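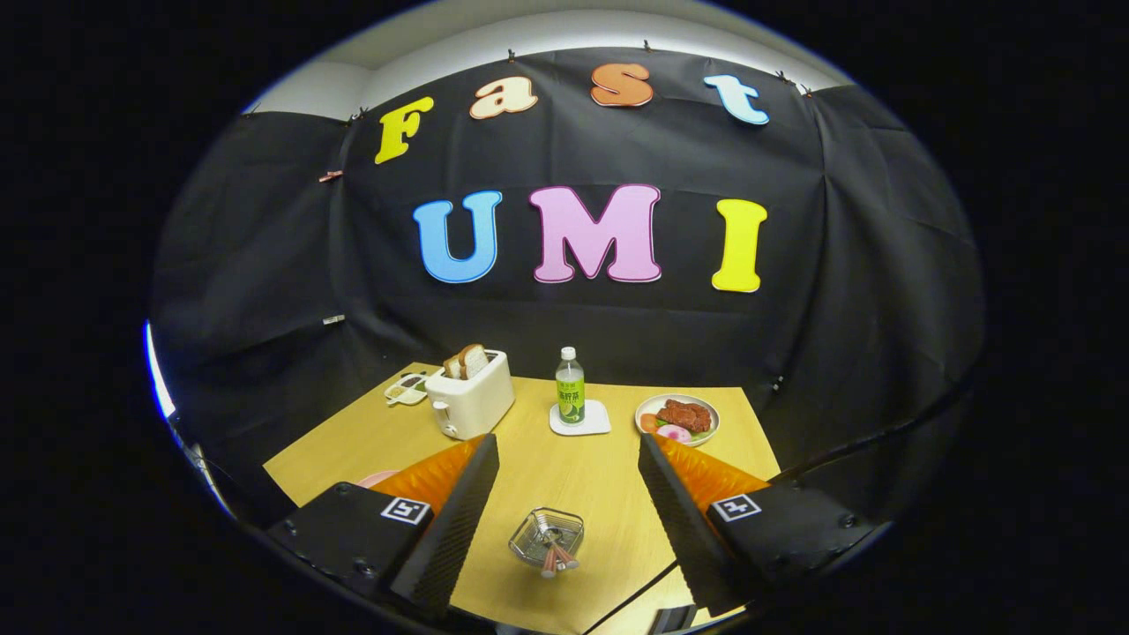

**Figure 3.** The breakfast table, seen from the hand-held gripper with both fingers open.

### 4.2 Does it matter where a demonstration starts?

I went into this part of the study expecting a boring answer. Our policies had been failing in a rather dull way for weeks: the arm would set off confidently, drift a little to one side of the thing it wanted, and then close its fingers on air. My first guess was that we simply hadn't recorded enough. My second guess, which I liked a lot less because it meant going back through everything, was that our demonstrations all began in nearly the same spot. Take the view in Figure 3. The small glass dish sits right between the two orange fingers, with the pink handles of the utensil pointing back towards the gripper, so a policy that learned only from starts like this one could do quite well by going forwards and hardly looking at all. The toaster and the plate with the meat on it would be little more than wallpaper. That's a lovely place to begin if you're a tired person holding a gripper, and I've been that person, but it teaches the network very little about getting itself out of trouble.

So I split the recordings by their first frame. For each demonstration we worked out how far the target lay from the midpoint between the fingertips, measured sideways in the gripper's own view, and we called this the opening offset. I won't pretend that it's a clever quantity (it ignores height completely, and it treats left and right as the same thing), but it's cheap to compute and everybody in the group could understand it without a diagram. The full collection, which we call Rilau, holds 2,928 demonstrations. We sorted them by opening offset and drew two training sets of equal size from it: a "centred" set taken from the low end, and a "spread" set sampled evenly over the whole range. Everything else stayed put. Same network, same number of training steps, same image size, same gripper widths as input.

One thing I had to be careful about was length. Demonstrations that start further away also last longer, so the spread set contained more frames even though it had the same number of episodes, and you could fairly say that any gain came from the extra frames. We dealt with this by trimming. For every spread episode we dropped frames at regular intervals until the totals matched, then adjusted the action labels so that each one still pointed to the next frame kept. I tried trimming from the beginning first, which was silly — it threw away exactly the part of the motion I wanted to study! We left that version out of the results.

Each policy was then run 99 times on the robot. We used 19 start poses and went through them in a shuffled order, repeating some of them to fill up the session, with the same order for both policies so that neither got an easier run. The person resetting the table didn't know which policy was loaded. A trial counted as a success if the utensil was lifted clear of its dish and held until the arm stopped moving. Nudging the dish was allowed; dragging it along was a failure. We argued about that rule more than any other, and I still think somebody else could sensibly draw the line in a different place.

The spread policy won, and the way it won was more interesting to me than the fact of it. From start poses close to the target the two were hard to tell apart. Both went forwards, closed and lifted, and if anything the centred policy looked smoother, with less of the small sideways wobble that the other one never quite lost. Moving the start pose outwards changed the picture. The centred policy kept making the same forward motion it would have made from the middle, as though the target had moved with it, and it corrected only in the last stretch when the correction was too late to be any use. The spread policy turned early. In the trials I watched most closely, it had done most of its sideways travel before it started to come down.

We also wanted to know whether the wobble was the price of all this, so we trained a third policy on a mixture, with half of its episodes from each set. This one kept the early turn and lost a good part of the wobble. I'd love to give a tidy explanation, but I only have a hunch: the centred episodes show the final approach over and over with hardly any variation, and that may be just what the network needs for the last bit of the movement. A mixture with a different balance might do better still. We tried only the even split.

There are some obvious holes. The opening offset looks at the first frame and nothing else, so an episode that begins far away and wanders about counts the same as one that goes straight there. Some of our spread episodes do wander, mostly the early ones, recorded before we had settled on how fast to move. I also made all the start poses by hand with a printed grid under the arm, and my placement was surely less even towards the far corners, where reaching over is awkward. Finally, the utensil is a friendly object to grasp by its handles, and I wouldn't bet on the same result for something that rolls.

I should say a word about the Clekow baseline too, as we use it in every other section and its absence here will look odd. Clekow resamples its training episodes by predicted difficulty, and its difficulty score turned out to be tangled up with opening offset in our data. Running it on the centred set would have undone the very split we were testing. We ran it on the full collection instead, and those numbers are reported with the main comparison in Section 5.

In practice, we've changed how we record. Whoever is holding the gripper now begins each episode from a position read off a shuffled list, and the list has 6 zones, of which only one is straight in front of the target. It slows things down a bit at first, and there's a fair amount of grumbling about the zone on the far left, which is hard on the wrist. The episodes collected this way are kept as a separate part of Rilau, and we use them for all the experiments in the next section.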